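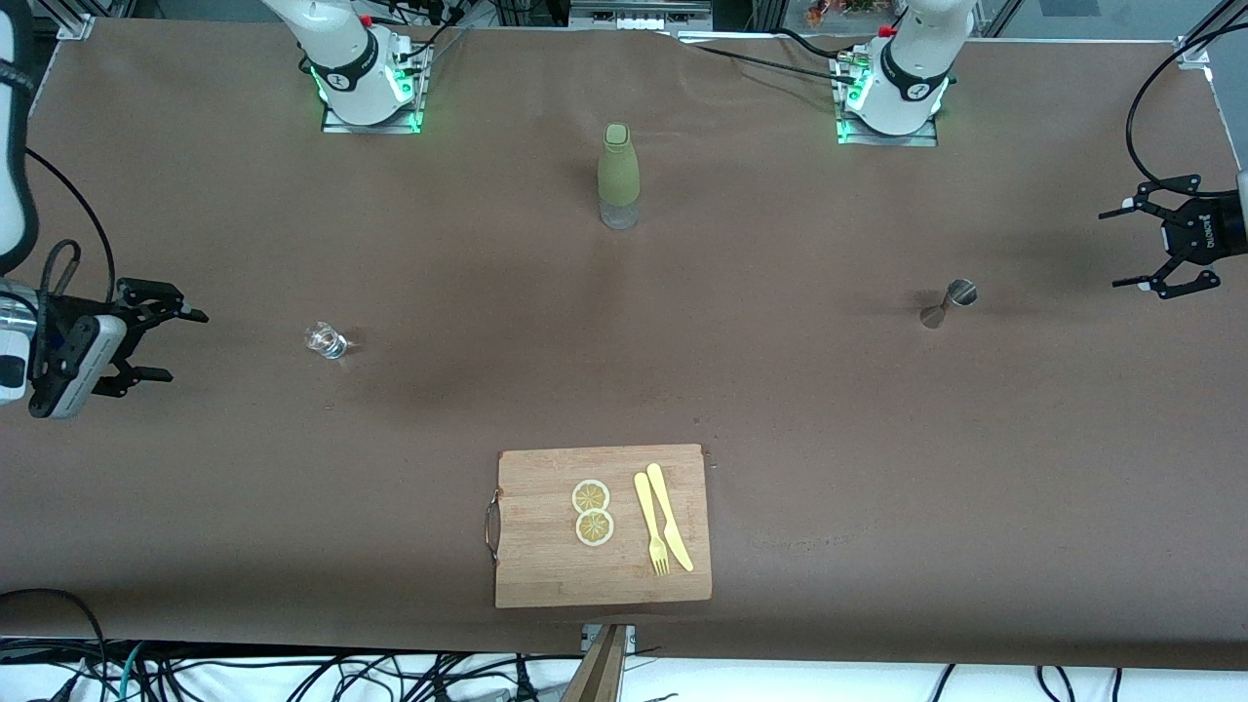

Leopold Widmer told me a bench at the foot of the bed is only ever a place to drop clothes, and that if I wanted to write about bedroom furniture I should pick a piece people sit on. I've kept that remark pinned over my desk, partly as a warning and partly because I think he's half right.

4.2 Seating at the foot of the bed

So, on to the bench. We had 236 households keep a diary of their bedroom furniture, and 60 of them owned a bench or a long stool that stood against the bed end. I went in hoping for a tidy story about sitting down to put your socks on. What I got was a lot of sweaters. Most of the diaries talk about the bench as a shelf that happens to be low (one calls it "the second laundry chair", and I laughed out loud when I read it), and sitting gets a mention mainly in the mornings, mainly with shoes.

Voter and Kowalczyk would call this a failure of the piece. They grade furniture by what it was sold for, so a seat with a pile on it scores badly. I used to like that scheme a lot! I'm less keen now. The people in our Zaltley group, who have small bedrooms and not much closet space, were the ones most likely to keep the bench when they rearranged, and they were also the ones who hardly sat on it. Ask them to give it up and they get quite protective.

Height seems to matter more than looks. Benches level with the mattress collected bedding at night, the cushions and the folded throw and so on, and that gave them a daily job. Lower ones drifted. They went under the window, or out into the hall, and two ended up in a bathroom. I don't have a good explanation for the bathroom ones and the diaries don't offer any.

Upholstery I found harder to read. Padded tops got kinder words in the September entries, once the mornings had turned chilly, but our Mornus households had mostly bare tops to begin with, so I wouldn't lean on that too heavily. A lift-up lid was popular on paper and a nuisance in use, for the plain reason that you have to clear the pile off before you can open it. Several people had stopped opening theirs altogether and could no longer say what was inside.

The room plans for both groups are in the appendix, drawn to the same scale, with the bench marked wherever it stood on the last day of the diary.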